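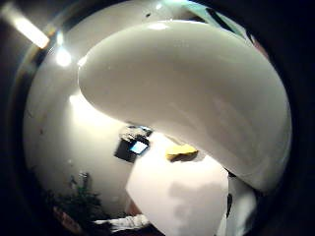
Glossy White Returns to the Workroom

For its October program, the Ondden design center has turned its attention to the white finish. Curator Siebe Verhoeven selected 92 household objects, all of them curved and most of them cream or off-white.

"A polished surface reports everything around it," Mr. Verhoeven said. "Under a ceiling light, a bowed edge will show every flaw in the making."

Visitors may handle 12 of the pieces at the long table - gloves are provided at the desk. Ward Bosman, head of conservation, advises a soft dry cloth for similar objects at home and warns against abrasive powders, which dull the sheen. The rooms close at 5 p.m.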